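Treltow gets a folding table, and opinions

August 14, 2023

Treltow's community laundry has a new folding table, and the town has discovered that it holds 794 different views on how to fold a shirt.

The table, white and wide enough for a double sheet, replaces the ironing board that had served since the laundry opened. It cost 185 euros, paid for out of the drying money. Oksana Pylypenko, who runs the mornings, has put up a notice asking people to lay each garment flat, sleeves in, before doing anything ambitious. The notice has been corrected twice in biro.

"My brother-in-law folds in thirds," she said. "We still invite him for Christmas."

Gillespie Baxter, a retired postman, favours rolling. He was given ten minutes to make his case at last week's open evening and used forty.

White shirts remain the sticking point. They arrive in a twist, with one sleeve wound up like rope, and show every mark they have ever met. 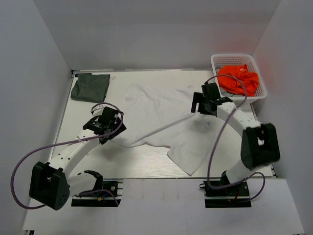
Tamara Moroz would like it known that a basket is for carrying and that anything left crumpled in one overnight will be folded by her, in her own way, without appeal.

A beginners' folding hour starts in September. Places are free, and Mr Baxter has already asked whether there will be questions.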